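We use cookies to remember your settings and to count visits to this site. By continuing to browse you agree to this. Accept / Manage settings

Lending and Repair Assistant, Branda Toy Library (part time)

Location: Branda Toy Library, Kratochvíl Building, ground floor, Cestitz
Hours: 24 per week
Pay: $2,015 per month before tax
Contract: one year, with the option to renew
Reports to: Vendula Čierny, Library Manager
Start: January, or sooner if you are free

Branda Toy Library is looking for a Lending and Repair Assistant to work at our main site in Cestitz. You will check toys in and out, clean and mend them, and keep the catalog up to date. The job is split evenly between the front desk and the back room. If you only want one half of it, this is probably the wrong job for you, and we would ask you to wait for a different opening.

About Branda

Branda lends toys, games and puzzles to families with children up to the age of eight. Members pay a yearly fee and can borrow up to four items at a time for three weeks. We also lend boxed sets to preschools and to home daycare providers, who keep them for a full term.

The collection has 867 catalog entries. An entry can be one item, such as a ride-on truck, or a set with a lot of loose parts, such as a train layout. Sets take up most of the staff time. We have 200 member families at present and a short waiting list, which we expect to clear once this position is filled.

We moved into the Kratochvíl Building two years ago. Before that we worked out of a church basement with no elevator, and long-time members still talk about the stairs. The present space has a front room with shelving, a play corner, a back room for cleaning and repair, and a storage cage shared with the sewing co-op next door.

What you will do

At the desk:
Sign items in and out using Ivar, our lending system.
Check returned sets against the contents card while the member is present.
Collect membership fees and late fees.
Answer the phone and the general email inbox.
Help members choose something suitable. Many first-time visitors have no idea what their child will like and want a suggestion.
Set up the play corner before opening and clear it at closing.

In the back room:
Wash and dry plastic toys after every loan. Wooden and fabric items have their own instructions, which are posted over the sink.
Carry out small repairs: gluing, sanding, replacing screws and battery covers, sewing on eyes and buttons, re-taping game boxes.
Decide when something is past repair and take it out of the catalog.
Look over donated toys and sort them into keep, parts and recycle.
Make up the preschool boxes at the start of each term.

Elsewhere:
Go with the manager to deliver and pick up preschool boxes. This happens a few times per term and involves lifting.
Help at the yearly sale of retired stock in December.

More on the catalog

New staff are usually surprised by how much of the job is record keeping. Every entry in Ivar has a title, an age range, a category, a list of parts, a condition note and a photo. The parts list is what we rely on when a set comes back. If it says a tea set has a lid for the pot, the member is asked for the lid.

Condition notes should be short and useful. "Left rear wheel stiff, still rolls" is a good note. "OK" is no use to anyone. When you change a condition note, you also put your initials next to it.

Ivar is old and a little slow. It does not save as you type, and it will log you out if you leave it alone for ten minutes. It does print contents cards properly, and the members' side works well on a phone, so we have no plans to replace it this year. You will get a full day of training on it and a printed guide.

Categories are: pretend play, building, puzzles, board games, outdoor, music, baby, and transportation. Pretend play is the largest category and goes out the most, especially kitchens, tool benches and doctor kits. Puzzles are the quickest to check if you like that sort of thing, and the slowest if you don't.

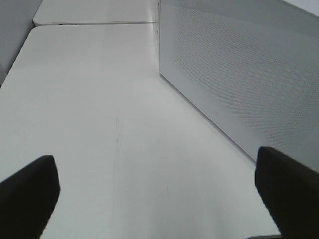
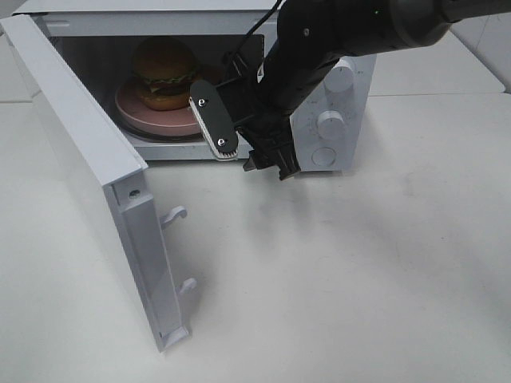
Table at Cestitz, and in the second photo a toy microwave with its door open and a pink plate inside.

Who we are looking for

You must have:
Experience dealing with the public, paid or unpaid. Store, cafe, school, library and front desk work all count.
Reasonable skill with your hands and basic tools. You should be able to use a screwdriver, a sewing needle and wood glue without supervision.
Comfort with computers at the level of email, spreadsheets and a web-based booking or lending system.
Clear spoken and written English.
The ability to lift and carry boxes of up to 30 pounds, with help from a cart where there is one. If this is a problem for you but the rest of the job fits, please say so in your letter. We can move some of these tasks to other staff.

We would also like, but do not require:
A second language. Many of our members speak Czech or Slovak at home.
Experience with stock, inventory or library cataloging.
A driver's license.
Some knowledge of early childhood, through work or study.

You do not need a degree. You do not need children of your own. We will carry out a background check on the person we choose, at our cost, before the first day of work.

Working hours

The library is open to members three afternoons and one morning each week, and the assistant works all four of those sessions. The afternoon sessions run from 1:30 p.m. to 6 p.m., and the morning session from 9 a.m. to noon. The remaining hours are worked with the door closed, for cleaning, repairs and catalog work, and we can be fairly flexible about when those happen. The manager currently prefers to start at 8 a.m. You would not have to.

We close for two weeks at the end of December and for two weeks in August. These closures are paid and count as part of your vacation time. You get six further days to take when you like, with a month's notice where possible.

What we offer

Paid sick leave from the first day.
A monthly transit pass or the same amount toward parking.
Free family membership while you work here.
One paid training day each term. Past staff have used theirs for first aid, basic electronics and sign language.
Work gloves, aprons and all tools. You are welcome to bring your own tools but they must be marked with your name.

The pay is fixed for the first year and will be reviewed at renewal. We know it is modest. Branda is funded by membership fees, a city grant and the December sale, and the salary for this position comes from the grant. The grant has been confirmed for the full length of the contract.

A note on the building

The front room is warm and the back room is cold. There is a heater in the back room but bring a sweater in winter. There is step-free access from the street, and an accessible restroom down the hall, shared with the other tenants. The loading door is on the yard side and sticks in wet weather. There is no kitchen, only a kettle and a small refrigerator. Several places nearby sell lunch.

The building is loud during open sessions. Children are in the play corner the whole time, and a number of our toys make noise. If you need quiet to work, the closed hours will suit you better than the open ones, but you will have both.

How to apply

Send a letter of no more than one page and a resume of no more than two pages to Vendula Čierny at the library. You can drop them off at the desk during opening hours, mail them to the Kratochvíl Building, or use the contact form on this site. Please put "Lending and Repair" on the envelope or in the subject line.

In your letter, tell us:
Why the mix of desk and repair work suits you.
One thing you have repaired, what was wrong with it and how you fixed it. It does not have to be a toy. If the repair failed, that is fine too, as long as you can say what happened.
When you could start.

Please do not send references at this stage. We will ask for two if you are invited to an interview.

Applications close at 5 p.m. on the last working day of November. We reply to everyone, usually within two weeks of the closing date.

Interviews

Interviews take place at the library in the first half of December and last an hour. The first half is a conversation with Vendula and one other member of staff. For the second half you will be given a returned set, its contents card and a box of basic tools, and asked to check it in and deal with anything that needs attention. You may ask questions during this part. We are interested in how you go about it, and you do not have to finish.

If you need any adjustment to the interview, such as a different time of day or written questions ahead of time, let us know when you reply to the invitation. Travel within Cestitz is not reimbursed. If you are coming from farther away, ask us before you book.

Questions

If you would like to see the library before applying, come to any open session and ask for a look at the back room. You do not need an appointment, but the last half hour before closing is busy and we may ask you to wait. Questions about pay, hours or the contract should go to Vendula directly through the contact form.

Sign up for the Branda newsletter: new arrivals, opening times and sale news once a month. Enter your email address. You can unsubscribe at any time.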